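Notes for the evening talk: learning to cook for one again

(Wait for the tea cups to settle before starting. Say thank you for the room and for the biscuits.)

Good evening, everybody, and how lovely to see so many of you on a wet January night. I'm going to talk for a bit about cooking for one, and then I hope you'll do most of the talking, because I always go home from these evenings with better ideas than I brought.

I came to it late. For years I cooked for a houseful, and when the house went quiet I carried on making the same enormous stews, and I ate each one until I couldn't look at it any more. The freezer was full of tubs with no labels on (pause here, there'll be some nodding). So the first thing I'd say is buy a roll of labels and a pen that works, and keep them in the same drawer as the lids.

Next, the small tin. Mine holds 300 grams of whatever you like, a little crumble, a little fish pie, and it has changed my suppers more than any cookery book. Mention the Sallance leaflet by the door, which has 8 recipes sized for it. The lentil one wants more salt than they tell you.

Now the part I really care about, where you eat. I had got into the way of standing at the worktop with a fork, and I'd finished before I had tasted anything. Clear yourself a place, even if the post has to go on the stairs, and sit down to it. 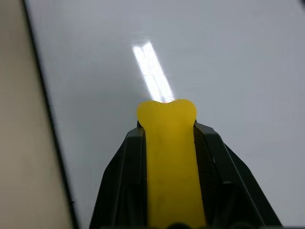
A white tabletop with the light on it.

Put a plate down, put the radio on if you like company, and give it a quarter of an hour. I still forget when I'm tired, and toast over the sink is no crime, but I do sleep better on the nights I've sat down properly.

(If time is short, skip the bit on batch soup and go straight to eggs.)

Eggs, then. Ask who has a good way with two eggs and a cold potato. Let this run on, it's usually the best part, and write the answers up on the big sheet so people can copy them down before the hall closes at nine.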